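**Ticket 14 – right arm stops short on the packing job**
Opened December 2020, Lusby bench. Status: open

Right arm halts partway through the reach and the Kulteck controller reports a following error on the wrist joint. Left arm runs the same routine clean. Power cycle clears it, then it comes back within 10 runs.

Tried so far: new crimp on the wrist connector, speed down to 21 percent, rehomed twice. No change.

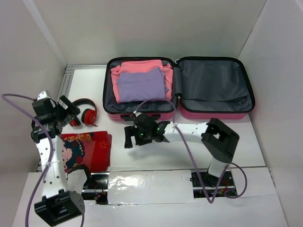 Wrist cable is my main suspect now. The error only shows up when the arm swings left, so I think it's drag and not the motor. The purple cable arches over the suitcase rim and back across the forearm, with one tie near where it crosses – plenty of places to snag. Sharp bend up front near the base too.

Next:
- move the tie closer to the elbow
- reroute along the link, no loop over the case
- rerun with the suitcase off the table

Spare cable is on order from Stoklow, due January.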